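시험관 집기 데이터, 11월까지의 기록

오랜만에 쓴다. 그동안 회사에서 하던 일이 한 단락 끝나서 잊기 전에 적어 둔다. 같은 일을 하는 사람이 많지는 않겠지만, 비슷한 걸 시작하려는 사람에게서 가끔 메일이 오기 때문에 다음부터는 이 글 주소를 보내려고 한다.

내가 있는 팀은 Ondow라는 이름의 과제를 맡고 있다. 실험실에서 쓰는 작은 물건들을 로봇 팔이 옮기도록 학습시키는 과제다. 모델을 만드는 사람은 따로 있고, 나는 모델이 배울 시연 데이터를 모은다. 사람이 조종기를 잡고 팔을 움직여서 물건을 집고, 옮기고, 놓는다. 그동안의 관절 각도와 그리퍼 벌림, 카메라 영상이 한 묶음으로 저장된다. 우리는 그 한 묶음을 한 건이라고 부른다.

올해 목표는 시험관 과제 하나로 3,000건이었다. 11월 말에 마감하고 검수까지 통과한 것이 1,626건이다. 목표의 절반을 조금 넘겼다. 왜 이렇게 되었는지가 이 글의 대부분이다.

과제의 내용

과제는 단순하다. 랙에 꽂힌 시험관을 하나 집어서 위로 빼고, 지정된 다른 칸에 꽂는다. 랙은 하나일 때도 있고 둘일 때도 있다. 빼는 칸과 꽂는 칸은 기록 프로그램이 매번 정해 준다. 기록 프로그램 이름은 Parley이고, 우리 팀에서 만들었다. 화면에 칸 번호가 뜨면 조종하는 사람이 준비 버튼을 누르고 시작한다.

처음에는 칸을 사람이 알아서 고르게 했다. 두 주 정도 그렇게 모은 다음 분포를 그려 보니 집은 칸이 전부 오른쪽 앞에 몰려 있었다. 팔이 오른쪽에서 들어오니 가까운 쪽이 편하다. 조종하는 사람 잘못은 아니다. 나도 내 것을 따로 뽑아 봤는데 똑같았다. 그 뒤로 칸 선택을 프로그램에 넘겼고, 처음 모은 것은 학습에 쓰지 않고 따로 보관했다.

칸을 프로그램이 정하게 하면 속도가 떨어진다. 왼쪽 끝 칸이 나오면 팔을 많이 뻗어야 하고, 손목이 돌아가는 각도가 어색해진다. 코시모는 왼쪽 끝 칸이 연달아 나오면 커피를 마시러 나갔다. 그래서 같은 구역이 세 번 넘게 이어지지 않도록 규칙을 하나 넣었다. 엄밀하게 따지면 무작위는 아니게 되었지만 사람이 지치면 궤적이 거칠어지기 때문에 이쪽이 낫다고 봤다.

매트와 조명

작업대에는 연두색 매트를 깔았다. 흰 선으로 격자가 그려져 있다. 격자는 처음에 랙 위치를 잡을 때 쓰려고 고른 것이다. 시작할 때마다 랙의 한 모서리를 어느 칸에 둘지 Parley가 알려 주고, 사람이 손으로 맞춘다.

매트가 완전히 펴지지 않는 것이 문제였다. 천이라서 랙을 밀면 따라 밀리고, 선이 조금씩 휜다. 다려 보기도 했고 가장자리를 테이프로 붙여 보기도 했다. 테이프를 붙이면 처음 며칠은 괜찮은데 그다음부터 가운데가 뜬다. 결국 포기했다. 격자는 대략의 위치를 잡는 용도로만 쓰고, 정확한 랙 자세는 매일 아침 교정 때 따로 잰다. 학습하는 쪽에서는 선이 조금 휘어 있는 편이 오히려 다양성에 좋다고 했다. 그 말이 맞는지는 모르겠다. 비교한 적이 없다.

조명은 고르게 퍼지는 것으로 바꿨다. 그 전에는 천장등만 썼고, 오후에는 창에서 빛이 들어왔다. 투명한 시험관은 빛을 받은 테두리 말고는 카메라에 거의 잡히지 않는다. 그 테두리가 시간에 따라 다른 자리에 생기니 오전 데이터와 오후 데이터가 다른 물건처럼 보였다. 블라인드를 내리고 확산판을 댄 뒤로 차이가 줄었다. 줄었다는 것도 눈으로 본 이야기이고 숫자로 낸 것은 아니다.

불투명한 시험관이나 뚜껑 색이 있는 시험관을 쓰면 쉬웠을 것이다. 에바리스토가 초반에 그렇게 하자고 두 번 제안했다. 그런데 이 과제를 맡긴 Bevulcombe 쪽 실험실에서 쓰는 것이 투명한 시험관이라서 바꿀 수 없었다. 뚜껑도 없는 상태로 옮긴다. 그래서 투명한 것을 투명한 채로 집는다.

손목 카메라

카메라는 손목 위에 하나 달았고, 바깥에 고정한 것이 따로 있다. 손목 카메라는 손가락 바로 뒤에 앉아 있어서 집기 직전에는 시험관 입구가 꽤 크게 잡힌다. 바깥 카메라에서는 거의 안 보이던 것도 손목에서는 보인다. 거꾸로, 집고 나면 손목 카메라는 손가락에 가려서 쓸 것이 별로 없다.

케이블은 오래 속을 썩였다. 손목 카메라 뒤에서 나온 선이 위로 한 번 휘었다가 팔을 따라 내려가는데, 휘는 부분을 짧게 잡으면 손목을 크게 돌릴 때 당겨지고 길게 잡으면 카메라 앞으로 넘어온다. 짧게 잡았을 때는 커넥터가 헐거워져서 영상이 몇 프레임씩 빠졌다. 프레임이 빠진 것을 그날 알았으면 괜찮았을 텐데 일주일 뒤에 알았다. 한 건 안에서 프레임 간격이 튀면 Parley가 바로 경고음을 내도록 고친 것이 그다음이다. 경고음은 지금도 좀 크다.

카메라가 조금이라도 돌아가면 그 전과 그 후 데이터를 한 묶음으로 쓰기 어렵다. 나사를 조일 때마다 날짜와 시각을 적는다. 교정판을 찍고, 결과를 같은 폴더에 넣는다. 귀찮아서 한 번 건너뛴 날이 있고, 그날 것은 나중에 전부 검수에서 빠졌다.

손가락 끝

그리퍼는 손가락 두 개짜리다. 아래 손가락 끝에 네모난 검은 패드가 있다. 시험관처럼 둥글고 매끈한 것을 평평한 패드로 잡으면 수직이 조금만 어긋나도 돌아간다. 돌아간 채로 다른 칸에 꽂으려고 하면 아래가 칸 모서리에 걸린다. 사람은 걸리는 것을 화면으로 보고 살짝 들었다가 다시 내린다. 그 다시 내리는 동작이 데이터에 들어가는 게 좋은가 나쁜가를 두고 팀에서 이야기를 많이 했다.

처음 규칙은 한 번에 꽂은 것만 남긴다는 것이었다. 걸렸다가 고친 것은 버렸다. 그렇게 모은 데이터로 처음 학습한 모델은 걸리지 않으면 잘했고, 걸리면 그대로 눌렀다. 시험관이 휘는 소리가 나서 비상정지를 눌렀다. 본 적이 없는 상황이니 당연하다. 그래서 고쳐 꽂은 것도 남기기로 규칙을 바꿨고, 대신 꼬리표를 붙였다. 꼬리표는 세 가지로, 한 번에 성공, 고쳐서 성공, 실패다. 실패도 지우지 않는다.

꼬리표를 누가 붙이느냐도 문제다. 조종한 사람이 바로 붙이면 빠르지만 후하다. 나중에 다른 사람이 영상을 보고 붙이면 정확한데 시간이 두 배로 든다. 지금은 조종한 사람이 먼저 붙이고 검수 때 다른 사람이 확인한다. 둘이 다르면 검수한 쪽을 따른다.

뒷줄

가장 오래 붙잡고 있던 것은 랙의 뒷줄이다. 앞줄은 손가락이 들어갈 자리가 넉넉하고 바깥 카메라에서도 그럭저럭 보인다. 뒷줄은 벽 쪽이라 투명한 테두리와 밝은 벽이 겹친다. 조종하는 사람도 화면에서 테두리를 놓친다. 앞줄에 시험관이 있으면 손가락이 내려가면서 앞의 것을 건드린다.

그래서 10월부터는 앞줄을 비우고 뒷줄에만 꽂은 배치를 따로 만들어 모았다. 팔은 랙 위에 손가락을 벌린 채로 떠 있는 자세에서 시작한다. 시작 자세를 랙 오른쪽 위로 정한 것은 거기서 손목 카메라에 가장 많은 칸이 들어오기 때문이다.

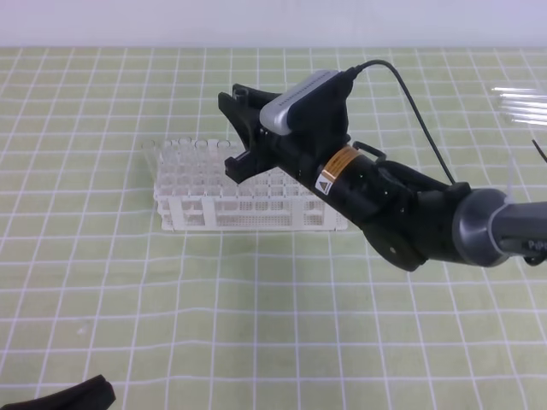 마놀리스는 뒷줄만 따로 모으는 것에 반대했다. 배치를 쉬운 것부터 나누어 모으면 모델이 배치마다 다른 버릇을 익히고, 섞었을 때 둘 중 어느 쪽도 아닌 동작이 나온다는 것이었다. 처음부터 앞줄과 뒷줄을 섞어 꽂고 힘들더라도 그대로 모으는 편이 결국 덜 버리게 된다고도 했다.

나는 그때는 동의하지 않았다. 뒷줄에서 실패가 너무 많이 나와서 하루에 건질 것이 거의 없는 날이 있었기 때문이다. 쉬운 배치로 조종하는 사람의 손을 먼저 익히고, 그다음에 섞자고 했다. 결과만 말하면 반반이다. 뒷줄만 꽂은 배치에서 연습한 다음에는 섞은 배치에서도 성공이 늘었다. 그런데 뒷줄 전용 데이터를 넣고 학습한 모델은 앞줄에 시험관이 있어도 없는 것처럼 낮게 들어갔다. 앞의 것을 넘어뜨릴 뻔한 적이 여러 번이다. 마놀리스 말대로 버릇이 들었다고 볼 수 있다.

지금은 뒷줄 전용 배치의 비중을 낮춰서 학습에 넣는다. 얼마나 낮출지는 학습하는 쪽에서 정한다. 내년에는 처음부터 섞어서 모을 생각이다. 조종하는 사람의 연습은 기록하지 않고 따로 하면 된다. 왜 연습을 기록과 분리할 생각을 못 했는지 모르겠다. 건수에 쫓기면 연습도 건수로 세고 싶어진다.

건수 이야기

하루에 한 사람이 잘 풀리면 90건을 찍는다. 이건 가장 좋았던 날의 값이고 라파엘레가 세웠다. 매일 그렇게 찍었으면 3,000건은 금방이다. 계획표를 만들 때 그 값을 넣은 것이 내 잘못이다. 교정하는 시간, 랙을 다시 놓는 시간, 파일이 올라가기를 기다리는 시간, 회의, 팔이 멈춰서 다시 켜는 시간이 계획표에 없었다. 사람이 오후 늦게는 느려진다는 것도 없었다.

검수에서 빠진 이유를 많은 순서대로 적으면 이렇다. 가장 많은 것은 카메라와 관절 기록의 시각이 어긋난 것이다. 그다음이 랙 위치를 프로그램이 알려 준 곳이 아닌 데 둔 것, 그다음이 조종하는 사람의 손이 바깥 카메라에 들어온 것이다. 시험관을 놓친 것은 빠진 이유에 들어가지 않는다. 실패로 꼬리표를 붙이고 남기기 때문이다. 다만 위의 1,626건에는 실패를 넣지 않았다. 성공과 고쳐서 성공만 센 것이다.

시각이 어긋난 문제는 원인을 찾는 데 오래 걸렸다. 저장 서버 이름이 Guerra인데, 이 서버와 기록용 컴퓨터의 시계가 따로 가고 있었다. 한쪽에서 시각을 찍고 다른 쪽에서 다시 찍는 부분이 코드에 남아 있었고, 서버가 바쁘면 차이가 커졌다. 짧은 동작에서는 표가 안 나다가 천천히 꽂는 동작에서만 손가락이 닫히기 전에 시험관이 들리는 것처럼 보였다. 에바리스토가 영상을 느리게 돌려 보다가 찾았다. 그 뒤로 시각은 기록용 컴퓨터에서만 찍는다.

그렇게 빠진 것 중에서 어긋난 양이 일정한 것은 되살릴 수 있다. 하루치를 시험 삼아 맞춰 봤더니 쓸 만했다. 나머지도 할지는 정하지 않았다. 되살리는 데 드는 시간이면 새로 찍는 것이 빠를 수도 있다.

조종하는 사람

조종은 네 명이 돌아가면서 했다. 나, 라파엘레, 코시모, 에바리스토다. 사람마다 궤적이 다르다. 라파엘레는 빠르고 거의 직선으로 들어간다. 코시모는 위에서 한 번 멈추고 본 다음 내려간다. 나는 비스듬히 들어가서 끝에서 손목을 세우는데, 이게 안 좋은 버릇이라는 것을 데이터를 그려 보고 알았다. 손목을 세우는 순간 손가락 끝이 옆 칸 위로 지나간다. 고치려고 했지만 피곤하면 다시 나온다.

한 사람 것만 쓰면 학습은 더 잘 된다고 한다. 동작이 한 가지라 헷갈릴 것이 없다. 대신 그 사람이 안 가 본 곳에서는 못 한다. 네 사람 것을 다 쓰되 시작 전에 공통 규칙을 정해 두는 쪽으로 갔다. 규칙은 종이 한 장이고 작업대 옆 벽이 아니라 조종기 옆에 붙였다. 벽에 붙이면 바깥 카메라에 글씨가 들어간다. 내용은 대체로 이런 것이다.

랙 위에서 한 번 멈춘다. 멈추는 시간은 짧아도 된다.
손가락은 완전히 벌리고 내려간다.
집은 다음에는 곧게 위로 뺀다. 옆으로 가는 것은 다 빠진 뒤에 한다.
걸리면 누르지 말고 들어서 다시 한다.
다시 하기는 세 번까지. 넘으면 실패로 끝낸다.
꽂은 뒤 손가락을 벌리고 시작 높이까지 올라와야 한 건이 끝난다.

마지막 줄은 중요하다. 꽂자마자 저장 버튼을 누르는 사람이 있었고(나다), 그러면 모델이 손가락을 벌린 다음에 무엇을 해야 하는지 배우지 못한다. 초기 모델이 시험관을 꽂고 그 자리에서 가만히 있던 것이 이것 때문이었다.

한 사람이 이어서 하는 시간도 정해 두었다. 오전에 한 번, 오후에 한 번씩 자리를 바꾼다. 조종기를 오래 잡으면 엄지가 아프다. 아프면 그리퍼를 닫는 동작이 급해지고, 영상에서도 티가 난다. 처음에는 각자 알아서 쉬자고 했는데 알아서 쉬는 사람이 없어서 시간표를 만들었다.

작업대 위에 남은 것들

작업대에 랙 말고 다른 것을 둘지도 정해야 했다. 처음에는 깨끗이 치우고 찍었다. Bevulcombe 실험실에 가 보니 작업대에 별것이 다 있었다. 그래서 지금은 랙에서 떨어진 가장자리라면 물건이 조금 있어도 치우지 않는다. 대신 한 건을 찍는 도중에는 건드리지 않는다. 중간에 사람이 치우면 영상에서 물건이 갑자기 사라진다.

방해 물건을 계획적으로 넣자는 의견도 있다. 종류와 위치를 Parley가 정해 주고 사람이 놓는 방식이다. 칸을 정해 주는 것과 같은 이유에서 맞는 말인데, 한 건마다 준비 시간이 또 늘어난다. 한 열 건마다 바꾸는 정도가 현실적일 것 같다.

시험하는 방법

모델을 시험할 때는 배치 14개를 정해 놓고 같은 순서로 돌린다. 이 배치들은 학습 데이터를 모을 때 쓰지 않는다. Parley에서 막아 두었다. 처음에는 막지 않아서 시험용 배치와 같은 것이 학습 쪽에 섞여 들어갔고, 그때 나온 성적은 지금은 아무 데도 쓰지 않는다.

최근 모델의 성적은 과제 보고가 끝나기 전이라 여기 적지 못한다. 앞줄은 사람이 조종할 때와 비슷하고, 뒷줄은 한참 못하다는 정도만 적는다. 같은 배치를 오전과 오후에 돌렸을 때 결과가 다른 경우가 아직 있다. 조명을 바꾼 뒤에도 그렇다. 벽 색이 문제일 수 있다는 이야기가 나와서 뒤에 짙은 천을 걸고 한 번 해 볼 예정이다. 다만 현장 벽이 짙은 색이 아니라면 천을 걸고 잘되는 것이 무슨 소용인지는 따져 봐야 한다.

다음에 할 것

랙을 바꾼다. 지금 랙은 흰 플라스틱에 네모난 구멍이 격자로 난 것인데, 현장에는 둥근 구멍 랙도 있다고 한다. 견본을 받기로 했고 아직 안 왔다. 오면 같은 규칙으로 조금만 모아서, 지금 모델이 그대로 되는지 먼저 본다. 안 되면 몇 건이나 더 필요한지 재 보는 것이 내년 초의 일이다.

목표 건수는 다시 정한다. 3,000건이라는 숫자는 근거가 있던 것이 아니고 과제 제안서를 쓸 때 적은 것이다. 데이터를 반으로 줄여서 학습한 모델과 다 쓴 모델을 비교하면 더 모으는 것이 얼마나 도움이 되는지 대강 보일 텐데, 학습 장비 순서가 밀려 있어서 아직 못 했다.

메일로 자주 받는 질문 하나만 답해 둔다. 시작할 때 무엇부터 사야 하느냐는 질문이다. 랙을 여유 있게 사고 시험관을 많이 사라. 시험관은 깨진다. 그리고 찍은 것을 그날 안에 한 번씩 열어 볼 사람을 정해 두는 것이 좋다. 우리는 그걸 10월에야 정했고, 지금은 퇴근 전에 코시모와 내가 번갈아 그날 것 중에서 몇 건을 골라 끝까지 본다.

댓글은 열어 둔다. Parley 코드를 달라는 분들이 있는데 내가 정할 수 있는 일이 아니다. 파일 구조 정도는 다음 글에 적어 보겠다.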